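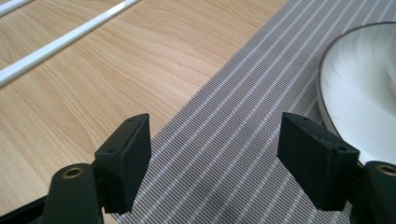

Treltley Water District
Metering and Leakage Working Group
Minutes of the February meeting

Present: Somtochukwu Ezeani (chair), Belmiro Rebelo (minutes), field operations, customer accounts, distribution engineering. Apologies were received from the laboratory. The meeting opened at 9:05 a.m.

1. Minutes of the previous meeting

Accepted with one correction. Under item 4, "static pressure" should read "residual pressure." The tabulated values are unaffected.

2. Matters arising

2.1 The isolation valve at the top of Halliday Road has been exercised and now closes fully. The valve card has been updated to show the correct closing direction, which is counterclockwise and differs from the rest of the zone. Field operations asked that the valve cap be painted as well. Agreed.

2.2 The bulk meter at the Halliday reservoir outlet was returned from calibration and refitted. The certificate shows a small under-registration at low flow. Distribution engineering will apply the correction to night flow figures from the date of refitting only. Earlier figures will carry a note and will not be restated.

2.3 The request for a second pressure logger is still with purchasing. Carried forward.

3. Meter replacement program

3.1 Customer accounts reported 2,469 active service connections in the district, of which 1,157 now have a Grarau meter with a radio register. The remainder are still read on foot. The sequence continues by reading route, oldest meters first.

3.2 Of the Grarau meters installed, 183 did not report during the last reading cycle. Field operations sorted these into meters in deep boxes, meters under cast iron lids, and meters with no obvious reason for the failure. The first two groups were expected. The third is clustered on the low side of Zone 2, at the far end of the collector's coverage.

3.3 S. Ezeani asked whether the Zone 2 meters had been read by handheld unit. Field operations confirmed that they had and that all registers tested at the lid responded. The fault is therefore being treated as a coverage problem. No registers will be sent back to the supplier until the collector antenna has been raised.

3.4 There was discussion of replacing cast iron lids with composite lids throughout. Distribution engineering objected to composite lids in the traveled way, where the load rating is marginal for delivery trucks. It was agreed to use composite lids in sidewalks and verges and to fit a through-lid antenna where the box is in the road.

3.5 Billing for non-reporting meters. Accounts will go on estimating for one cycle only. After that a manual read is to be scheduled. Estimates are to be based on the same period of the previous year and marked as estimates on the bill.

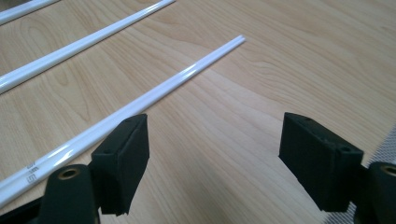 3.6 B. Rebelo noted that the installation sheet has space for the old meter's final reading but none for its condition. Several disputed bills have turned on whether the old register was fogged or stopped at removal. A condition box will be added to the sheet, with "clear," "fogged," "stopped" and "damaged" as the permitted entries. Removed meters will be kept, tagged, for two billing cycles before scrapping.

4. Night flow and leakage

4.1 Minimum night flow in Zone 1 is unchanged. Zone 2 rose through the first half of the period and fell back after the service repair at the bottom of Halliday Road. It has not returned to its earlier level. The difference is small but has been steady for long enough that it is unlikely to be customer use.

4.2 Step testing of Zone 2 was proposed. Field operations asked for a night start no earlier than 1:00 a.m. and for the dialysis customer on the zone to be contacted directly, not by door card. Both points agreed. The test will follow the order of valves on the revised drawing. The previous drawing shows a cross-connection that was cut and capped when the main was relaid, and it should be withdrawn from the trucks.

4.3 Acoustic survey. The correlator gave inconsistent distances on the section where pipe material changes from ductile iron to PVC. The sound velocity had been set for a single material. Distribution engineering will issue a short table of pipe material by section so that the operator can enter both lengths. Results already filed for that section are to be disregarded.

4.4 The chair asked that leakage be given in the monthly report as volume per connection per day and no longer as a percentage of input. The percentage moves whenever the cannery changes shift pattern and has been misread more than once. Accounts asked for the percentage to be kept as a footnote for comparison with older reports. Agreed.

5. Data import to Vuko

5.1 The Vuko billing import rejects any read file containing a blank register number. The whole file is rejected, with no indication of the line at fault. Accounts now run a check for blanks before import. The check has been added to the written procedure.

5.2 Duplicate reads. Where a meter is picked up by two collectors, the file contains two reads with different time stamps. Vuko keeps whichever appears last in the file, which may be the older. B. Rebelo will sort the file by time stamp before import until the setting can be changed.

5.3 Unit of measure. A batch of Grarau registers was delivered set to cubic feet where gallons had been ordered. The error was found on the bench before any were installed. Incoming registers will continue to be spot checked from each carton and the result written on the packing slip.

6. Service line inventory

6.1 Meter crews are recording service material on both sides of the box while it is open. The customer side is often left blank where the pipe is painted or buried in silt. Crews are to enter "unknown" in those cases. A blank is taken by the inventory as "not yet visited" and generates a second trip.

6.2 A scratch test is sufficient to separate copper, galvanized steel and lead. Excavation for identification purposes is not authorized under this program.

7. Any other business

7.1 The hydrant flushing notice will go out with the next bills. Accounts asked for the text before the print run.

7.2 The door card will be reprinted with the after-hours number in larger type.

Actions

Field operations: raise Zone 2 collector antenna; paint valve cap; withdraw old Zone 2 drawing.
Distribution engineering: pipe material table; night flow correction; step test plan.
Customer accounts: manual read schedule; percentage footnote.
B. Rebelo: revised installation sheet; time stamp sort.
S. Ezeani: pressure logger, follow up with purchasing.

The meeting closed at 10:40 a.m.

Comments (3)

lower_halliday
Is the step test going to shut off the whole street or just a few houses at a time? We have a sprinkler system with an alarm on it.

B. Rebelo
Sections are shut in turn, so each is off for a short period. Please call the office with the address so the alarm can be noted on the plan.

Marsh Lane reader
My bill has been estimated since the new meter went in. Glad to see 3.5. Does the one cycle start now or from the first estimate?

Related items
Minutes of the January meeting
Reading your new meter
Hydrant flushing: what to expect
Service line inventory, frequently asked questions

Contact the district office | Copyright Treltley Water District | Back to top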